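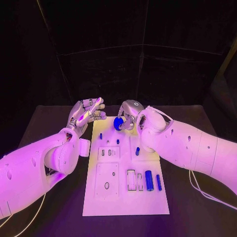

双臂遥操作示教:装配板任务录制步骤

本文适用于用Ernel手套和Imrie录制软件对双臂灵巧手平台做遥操作示教,任务是把圆盘、圆柱等零件放到装配板的对应位置。标定和网络配置见安装手册,这里从开机之后写起。

一、录制前的准备

1. 装配板长边与桌沿平行,用双面胶固定四角。录制过程中板子如果移位,当前这一条作废,重新对位后再录。

2. 零件按任务单摆到起始位置。每录完一条,圆柱的位置可以在板面上挪动两三厘米,但不要压到夹具的槽口。起始位置完全一样的数据,训练出来的策略换个摆法就抓不到。

3. 检查线缆。两条手臂各转到工作范围的边缘,看线缆有没有拉紧或挂到桌角。前臂附近的线要留出余量,绕在腕部外侧,扎带不要扎死。

4. 灯光设定后整批数据保持不变。我们在黑色围布里用偏紫的补光,零件和白板的反差够用。中途换灯,要在Imrie里新建批次。

5. 急停按钮放在操作员之外的另一个人手边。操作员双手都戴着手套,够不着。

二、建立手臂跟随

戴好手套,坐到操作位,双手摆成与机器人当前姿态接近的样子,再踩下踏板。软件会比较两边的关节角,偏差过大时不接管,界面显示黄色。这时不要硬踩,把手慢慢移过去,变绿后再踩。

跟随建立后先空动几下:握拳、张开、拇指对食指。手指动作有明显滞后,多半是手套电量低,换电池后重新标定手指,手臂不用重标。

速度比例新手设为40%,熟练后再往上调。抓取阶段不建议超过这个值。

三、示教动作

1. 一只手操作时,另一只手张开停在板子外侧的上方,不要放在桌面上,也不要伸到头部相机和零件之间。闲着的手会和工作的手一起被录下来,位置飘忽不定会给训练添麻烦。

2. 抓圆盘时手掌朝下,手指从边缘向下扣住。先下到位,再合指,两步分开做。边下边合容易把圆盘推走。

3. 提起后停一拍,确认零件没有打滑,再平移。平移高度以不碰到板上竖着的零件为准,抬得太高会把每条数据拖长。

4. 到目标上方后再停一拍,对正,垂直下放。圆柱插孔时如果卡住,稍微提起再试,最多试3次。成功的重试可以保留,标注时选“含重试”。

5. 松指后先竖直抬手,再横向离开。细销很容易被手指带倒,靠近它的时候尤其要慢。

6. 双手退回起始姿态,松开踏板,这一条结束。

四、保存与筛选

每条结束后界面会弹出三个选项:保留、丢弃、待查。零件掉落、手臂触发限位、踏板中途松开的,一律丢弃。拿不准的选待查,收工前用回放统一看。

Tirnov项目的第一批共录了89条有效数据,由4名操作员轮流完成。换人时要重新标定手套,并在备注栏填写操作员编号。不同的人抓圆盘的习惯差别不小,后面做数据分析会用到这一栏。

五、常见问题

手指合不拢:先看手套里对应的传感片有没有错位,再看手部驱动温度。温度报警后至少休息十分钟。

手臂抖动:操作员手臂悬空时间长了就会抖。在操作位加一对肘托,或者把单次连续录制的时间缩短。

回放与录制对不上:检查相机和关节数据的时间戳。Platus控制器重启后需要手动同步时钟,忘了这一步,整批数据都会错开。

抓取位置整体偏向一侧:多数是头部相机被碰过,用标定板重新跑一遍外参,之前的数据按批次抽查。

2024年4月3日更新:补充了重试动作的标注方法。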